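Posted 27 February 2026 by Henrike Harms

Most of what I wash is white or pale gray, and until this winter I ran a single mixed load. In January I added several saturated reds and oranges to the rotation, and one white pillowcase has since come out with a faint pink cast along the seam. The machine is a Wiegand front loader. The detergent is Edar powder, dosed for medium-hard water. I have been using the normal cotton cycle with the temperature left at the default, and the load usually sits in the drum for a while before I get to it.

I would like to keep the bright things bright without running a separate load for every color. The care labels only say to wash with like colors.

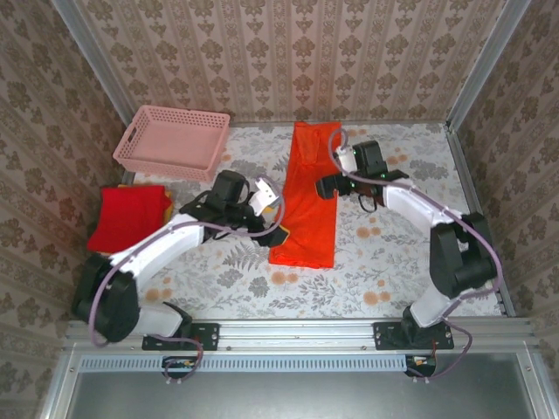
What makes a bright red or orange fabric lose dye in the wash, and how do I keep it off the light items?

Loose dye is the usual cause. After dyeing, some of the color stays on the surface of the fiber without bonding to it, and rinsing at the factory removes most of that but not always all of it. Warm water, long contact time, and a strong alkaline detergent bring the remainder out. Wash new bright items alone for the first few loads at 70 degrees Fahrenheit or below, with the shortest cycle that gets them clean, and take them out when the cycle ends. After that, sort them with other reds and oranges and keep the white load separate.

Answer by Helmut Tiedemann

I agree with the above but would add a test, as care labels vary a lot in what they tell you. Dampen an inside seam allowance, press a white cotton rag on it with a warm iron, and look at the rag. If color transfers, treat the item as a bleeder. If the rag stays clean, it can go in a mixed colored load, though I would still leave whites out.

Check the detergent too. A general-purpose powder usually contains an oxygen bleach and an optical brightener. The bleach is fine for whites and slowly dulls some dyes. The brightener shifts pale warm shades, which people often mistake for fading. A liquid sold for colors normally has neither. I changed to Pralex liquid for the dark and bright loads and kept the powder for towels.
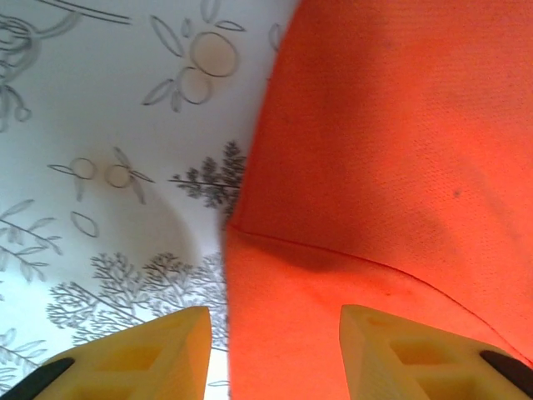

Abrasion is the other half of the problem. A surface that has been rubbed scatters more light and reads as paler, even when the amount of dye in it has hardly changed. Turn things inside out, close zippers, and do not wash knits with denim. Fill the drum loosely - an overfilled drum rubs everything against everything else and rinses poorly as well.

For the pillowcase, do not put it in the dryer. Soak it in cool water with oxygen bleach for six hours, check it, and repeat if needed. Dye that has been through a hot dryer is much harder to get out.

Answer by Zandach11

vinegar in the rinse, half a cup. my mother always did it and her reds were fine

Reply by Helmut Tiedemann

Vinegar does not set the dyes used on most commercial cotton. It may help clear detergent residue. Do not combine it with chlorine bleach.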